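Section 4. First fill and winter shutdown, Zorkix rainwater pump kit

Read section 3 first if the tank isn't on its pad yet. Don't fill a tank thats sitting on bare dirt.

Allow a morning. Two people for the lid.

4.1 Before you start

Pump off at the wall. Unplugged, not just switched off.

Tools: adjustable spanner, thread tape, bucket, torch, old towel. The hose clamps come in the small bag taped inside the carton lid. People throw it out with the carton. Check.

4.2 Connecting the pump

1. Set pump on its rubber feet, outlet facing the garden side.
2. Wrap thread tape clockwise on the tank outlet, five turns.
3. Screw the brass tail on by hand. Then a quarter turn with the spanner. Stop there.
4. Push suction hose over the tail until it hits the shoulder.
5. Clamp it. Screw head up so you can reach it later.
6. Repeat at the pump end.

CAUTION: Do not overtighten the brass tail. A cracked tank outlet can't be glued, the whole fitting has to be cut out and replaced. Not covered by warranty.

Note: older Somar tanks have a coarser thread. You need the adaptor, part 743. Ask at the counter in Nilimville or ring us, we keep a few on the shelf.

4.3 Priming

1. Open the tank valve. Full open, handle in line with the pipe.
2. Undo the priming plug on top of the pump.
3. Pour water in slowly till it sits level with the hole.
4. Wait. Level will drop as air comes out. Top up.
5. Plug back in, hand tight.
6. Open one garden tap, the furthest one.
7. Power on. Expect spitting for a bit, then steady flow.
8. Close the tap. Pump should cut out on its own within 20 seconds.

If it doesn't cut out, there's a leak on the pressure side or air still in the line. Power off, go back to step 2.

CAUTION: Never run the pump dry. Seal goes in no time.

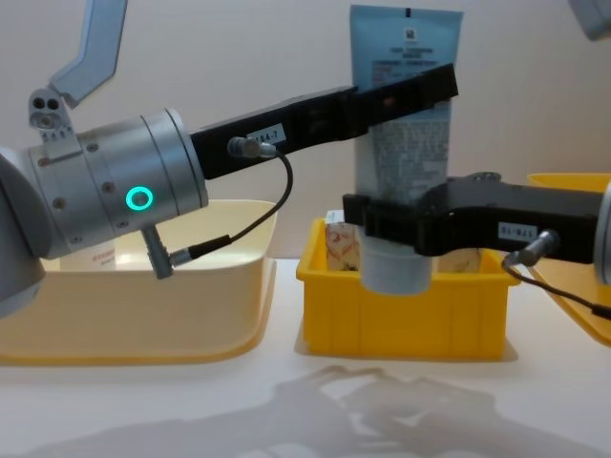
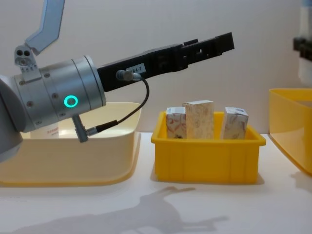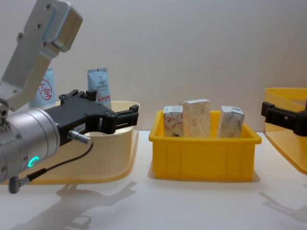
4.4 Filter basket

Check monthly, and after any big blow. Gum leaves are the worst.

1. Lift the lid off the inlet. Second person on the far side please.
2. Pull the basket straight up by the handle.
3. Tip it out on the garden, hose it from the outside in.
4. Look for tears in the mesh. Any hole bigger than a match head, replace it.
5. Basket back in, arrow toward the downpipe.
6. Lid on. Both clips. You should hear them.

Note: mozzies will find a one clip lid.

4.5 Shutting down for frost

Cold areas only. If you're on the coast skip to 4.6.

1. Close tank valve.
2. Power off and unplug.
3. Open the furthest tap and leave it open.
4. Undo the drain plug at the bottom of the pump. Bucket under it.
5. Undo the priming plug too or it wont drain properly.
6. Put both plugs in a bag and tie the bag to the pump handle.
7. Cover the pump with the towel, then something waterproof. Leave a gap at the bottom for air.

Starting up again in November: new thread tape, then 4.3 from the top. Run the first bucketful onto the lawn, it'll be brown.

4.6 Tank water and the house

This kit is for gardens, washing the car, toilet flushing if a plumber does the connection. Not drinking. Label every outside tap it feeds, stickers are in the same small bag as the clamps.

Mets controller owners: wiring is in the separate sheet, not in here. The coloured plug only goes in one way, don't force it.

Spare parts and questions to Bastian Meinecke at the Nilimville workshop. Have your pump serial handy, it's on the plate under the handle.

Section revised Aug 1, 2020. Replaces the stapled version.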